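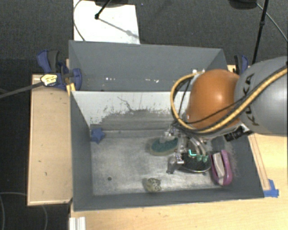
The Lulisska picking kit on a KUKA arm, with its gripper down in a grey bin of mixed objects.

Lulisska is a bin-picking kit sold by Xu, a small firm in Brisuvbridge, and I've grown rather fond of it! You bolt the gripper to an arm you already own, load the Cliltura software and let it work out what to grab (brushes and other awkward shapes included). Xu quotes up to 105 picks an hour. I got 90 on my better afternoons, and fewer with anything thin lying flat.

The kit comes in 2 versions, basic and full, and the full one adds 27 ready-made grasp settings. I'd go for that — teaching your own takes ages. Spare fingertips are sold separately, which I do grumble about. Clamp your bins down before you start, too, or they'll wander.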